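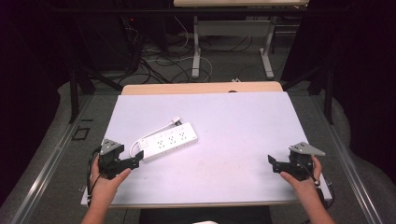 White power strip on the light board, cord looped out to the left, plug resting past the upper end.

Luvico Cord Tidying Set

README

Welcome, and thank you for stopping by. The Luvico set is a collection of short tabletop recordings about one very ordinary chore: taking a power strip with its cord lying any which way and getting it neat enough to put in a drawer. Anyone who has opened a cupboard and had three extension cords come out together will know why we thought it deserved a folder of its own.

What is in it

There are 179 recordings from 2 rooms, which we call Giltero and Troris after the names on the doors. Most of them use a plain white power strip on a pale board, and the rest use other household cords that we had lying about. White on near-white is a hard match for the eye, and you may want to turn your screen brightness down a little when you look through the clips – it helps a good deal with finding the edge of the cord.

How a session goes

The strip is set down on the board at whatever angle it lands. Please don't straighten it first! The cord is let go loosely, so that some starts have one big lazy loop and others have a proper muddle. The person then gathers the cord, folds it back and forth alongside the strip, and tucks the plug in last. We allow 60 seconds for each try, and a try that runs over is kept and marked "unfinished" in the notes column. We were tempted to throw those out in the beginning, and I am glad we didn't, as they show the cord springing open again better than anything else in the set.

Labels

start: how the cord lies at the beginning (loop, muddle, straight)
plug: which end of the strip the plug is nearest
result: tidy, loose or unfinished

"Tidy" means the bundle holds its shape when both hands let go. "Loose" covers everything that sags but could still be carried. We argued over a fair number of these, and you are welcome to disagree with us.

Things to know

The strips are never plugged in during a recording. The Troris clips were made in August with the blinds open, and the light on the board shifts a bit through the afternoon. In the Vasylenko folder you will find 2 practice sessions with a longer cord, which are left out of the total above. Corrections to the labels are very welcome – please give the recording number and the column you would change.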